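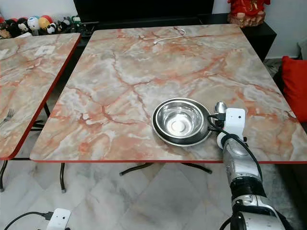

Zurkbridge Community Meals – Progress Report, Year 1, second half
To: Vasilakis Fund, small grants desk
March 4, 2024

Sorry this is a few days behind. Kitchen inspection and the report fell in the same week and the inspection won.

Short version: meals are up, the Garolico site is open, delivery is still a mess, money is mostly where we said it would be. Details under each heading, same order as your form.

1. Meals served

1,017 sit-down meals since the last report. That's dinners only, both sites together. Breakfast is not in there, we only started counting breakfasts properly after the new year and I don't trust the older sheets. Will give you a real breakfast number next time.

Busiest stretch was the cold snap in January. Ran out of soup two nights running and went to eggs and toast. Quietest was right after the holidays, same as last year.

People are staying longer. Used to be eat and go, now a lot of them sit for an hour, which is nice but it means second seating starts late and closing crew goes home late. Trying a 10 minute gap between seatings. Too early to say.

2. Garolico site

Open since September, three nights a week. Landlord took forever on the gas line – that was the hold up you asked about, not the permits. Permits were fine.

Furniture came out of the closed lunch counter on the same block, so we spent nothing on tables. The line item you approved for furniture is untouched and we would like to move it (see section 5). Dishes and flatware partly donated, partly bought from restaurant supply. Still short on soup spoons. Always short on soup spoons.
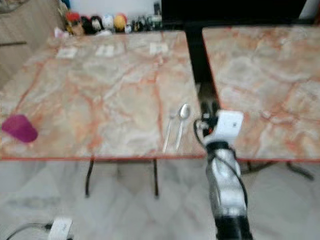 Tabletops and some of the tableware.

Dishwasher at Garolico works but drains slow. Plumber has been twice. Says the floor drain was put in too high and the only real fix is to break up the floor, so for now we run half loads and mop. Would rather not spend grant money on somebody else's floor, have asked the landlord in writing. No answer yet.

3. Home delivery

This is the part that's behind. Plan said two routes by now, we have one. Brito route is running, 8 households, lunch and a cold supper dropped together. Hill route has not started.

Reasons: the van was in the shop most of November, and we lost both of our daytime drivers (one moved away, one got a full time job, good for them). Borrowed a car for a while but you can't keep food hot in the back of a sedan for that long. Thermometer log showed it dropping below where it should be by the last stops so we cut the route short instead of pushing it. Those households got a grocery bag in place of a hot meal for the rest of the month. A couple of complaints, mostly about the canned peas.

Van is fixed now. New insulated boxes are in and they hold temperature to the end of the route with room to spare.

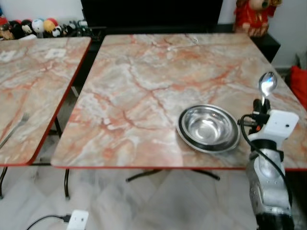

Drivers are the real problem. Posted at the library, the college and both churches. Got 3 people through the background check so far, one of them can only do mornings. If one more comes through I think we can open the hill route this spring, every other day to start and then see. I'd ask you to let us report delivery as delayed and not as dropped, the need is still there and the waiting list is longer then it was.

4. Food costs

Eggs and cooking oil up, rice steady, chicken all over the place. Switched to buying onions and potatoes direct from a grower out past Brito, cheaper and they keep better. Less waste than the first half – partly that, partly we finally stopped making salad on the slow nights.

The menu survey went out on paper. Most asked for more fish, more fruit, less pasta. Fish is hard on this budget but we are doing it twice a month now. Fruit depends on what the food bank has.
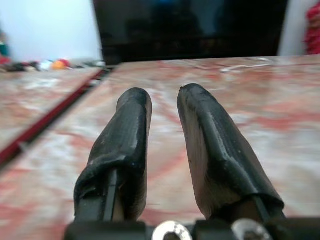 Allergen cards are up at both sites, in English and Spanish. Greek still to come, translator has the text.

5. Budget notes

Full sheet attached. Things that will jump out at you:

Repairs is over. That's the van.
Wages slightly under, we had a gap in the Garolico cook position before it was filled.
Furniture is at zero, see above. Requesting to move it to vehicle costs and driver mileage. Need a yes or no from you before the end of the quarter if possible, the mileage claims are piling up.
Utilities at Garolico is an estimate, first bill was wrong and they are redoing it.

6. Next six months

Hill route open. Breakfast counts kept the same way at both sites. Food handler training for the new people, which is booked and payed for. Walk-in cooler at the main site needs a new door seal before summer, have one quote and waiting on the second.

Also want to try a Sunday-style big lunch once a month where families can come together, kids included. Not in the original plan, no extra money asked for, just letting you know.

Receipts for the boxes and the van repair are in the second attachment. The scan of the last page is faint, can resend if you can't read it.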